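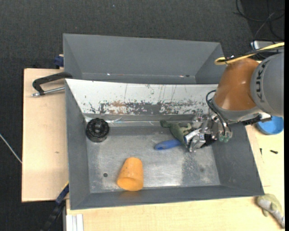 What size of carrier does a stray peafowl or other large bird need?
One that lets the bird stand with its head up but leaves too little width to turn round at speed. For an adult peacock that means the Stullton 865 with the tail extension fitted. Peahens, guineafowl, geese and large parrots travel in the same body without it.

Stullton 865 Large Bird Carrier

The 865 is a rigid transport carrier for rescue groups, veterinary practices and animal shelters that take in large or long-tailed birds. It is intended for short journeys and for holding a bird while an aviary space is found. It is not a cage and should not be used as permanent housing.

Dimensions and weight
Internal length: 865 mm
Internal width: 400 mm
Internal height: 620 mm
Internal length with tail extension: 1771 mm
Empty weight, body only: 9.5 kg
Maximum load: 15 kg

Construction
The body is moulded polypropylene with rounded internal corners. Ventilation slots run along both long sides in two rows, one low and one high, and are narrow enough to stop a bird pushing its head through. The door slides upwards and can be held part open, so that a bird can be guided in from behind with a towel or a catching board. Two latches secure the door. Both must be closed before the carrier is lifted.

The roof panel is solid. Most birds settle faster in low light, and a solid roof also prevents injury if the bird jumps. A cloth cover is supplied for use in bright vehicles. Leave the lower row of slots clear when the cover is on.

Floor
A ribbed rubber mat is supplied and should always be in place when a bird is inside. Birds that slide on a smooth floor can strain a leg or splay. Do not use loose straw or hay for birds of unknown health, as mould spores from damp bedding can cause aspergillosis. An old towel or plain paper over the mat is acceptable.

Tail extension
The extension is a closed sleeve that bolts to the rear of the body with four wing nuts. It supports the train of an adult peacock without folding it. Fit the extension before loading. The carrier must then be moved by two people, one at each end, and will not fit across the back seat of most cars.

Use with incoming strays
Check the legs for rings and write down any number before the bird is released from the carrier. Keep stray birds apart from resident stock on arrival, in a separate air space if possible. Offer water at rest stops in the clip-on cup, and remove the cup before driving on. Do not carry two birds together, even if they were caught at the same place.

Cleaning
Remove the mat, cup and cover. Brush out droppings, wash with warm water and detergent, then rinse. Apply a disinfectant suitable for bird housing at the strength given on its label and leave it for the full contact time. Rinse again and dry with the door raised. The cover may be machine washed at 40 degrees. Bleach will weaken the door seal.

Supplied with the carrier
Body and door, rubber mat, water cup, cloth cover, card holder for intake notes. The tail extension is sold separately.

Spare parts
Door latch (pair): HV-3
Rubber mat: HV-48
Water cup: HV-12
Wing nut set: HV-20

Parts from the earlier Visusero carrier do not fit the 865, with the exception of the water cup.

Ordering and delivery
The Stullton 865 is made by Hostus and sold to shelters and practices through Chmielewska. Stock orders leave the warehouse within 48 hours. The tail extension is packed in its own carton and may arrive separately. The guarantee on the body and door is 3 years from delivery and does not cover mats, covers or damage from unsuitable cleaning products.

Page last updated Monday, November 10, 2025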